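Apontamentos da aula 2, Arquitetura de Computadores (turma da Barbosa)

Malta, juntei o que disse na aula com o que ficou por dizer, que foi bastante. O tema é a memória cache: porque é que existe, como funciona e porque é que o vosso programa pode ficar lentíssimo sem terem feito nada de errado no algoritmo. Levem isto lido para a prática, por favor!

Um processador moderno faz contas muito mais depressa do que a RAM lhe consegue entregar dados. Quando eu era aluno isto vinha numa nota de rodapé, e hoje é metade da cadeira.

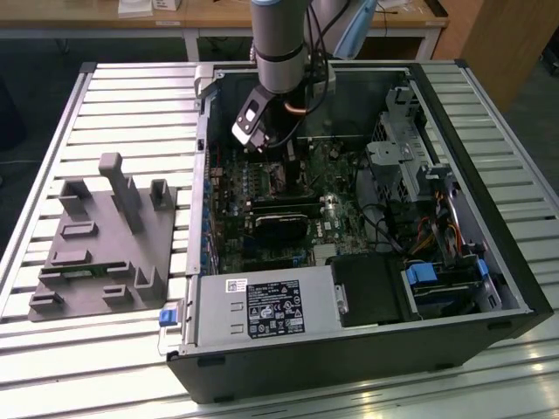
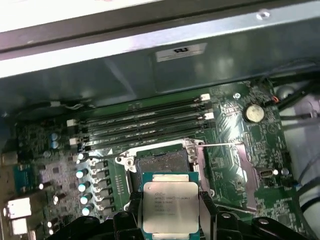

## O problema da distância

Gosto de pensar nisto como numa cozinha. O sal está na bancada (registos), o arroz no armário (cache), as batatas na cave (RAM) e o resto no supermercado (disco). Se para cada pitada de sal tivesse de ir ao supermercado, jantava em **dezembro**. A cache guarda perto de nós aquilo que usámos há pouco, porque quase de certeza vamos voltar a usar.

Há duas ideias a reter:

- **Localidade temporal:** se li a variável `x` agora, provavelmente volto a lê-la daqui a nada. Pensem no contador de um ciclo.
- **Localidade espacial:** se li `v[10]`, é provável que a seguir queira `v[11]`. Por isso a cache vai buscar uma linha inteira de cada vez.

## Um exemplo para fazerem em casa

Criem uma matriz de 1.000 por 1.000 inteiros em C e somem tudo, primeiro por linhas:

```c
for (i = 0; i < N; i++)
 for (j = 0; j < N; j++)
 soma += m[i][j];
```

Depois troquem a ordem dos ciclos e meçam outra vez. O resultado é igual, o tempo em geral não! Em C as matrizes ficam guardadas por linhas, e ao percorrer por colunas andamos aos saltos pela memória, a desperdiçar quase toda a linha que a cache nos trouxe. (A Lowri Gape perguntou se em Fortran era ao contrário. É, e fiquei contente com a pergunta.) Atenção às otimizações do compilador, que às vezes troca os ciclos por vossa conta e estraga a experiência. Compilem com `-O0`.

## Mapeamento direto

Cada bloco da memória só pode ir para um sítio da cache:

`posição = bloco mod número de linhas`

Com 8 linhas, o bloco 467 vai para a linha 3, pois 467 = 58 × 8 + 3. O bloco 3 também vai para lá, e se o programa alternar entre os dois temos uma guerra pegada, com falhas em todos os acessos. Na cache associativa de 2 vias cada conjunto tem lugar para dois blocos e, neste caso, a guerra acaba.

## Para a próxima

Leiam o capítulo do Ieuan Yorath sobre políticas de substituição, saltando a parte da prova, que fazemos juntos no quadro. Quem ainda não tem grupo para o trabalho mande-me mensagem até 30 de outubro de 2026.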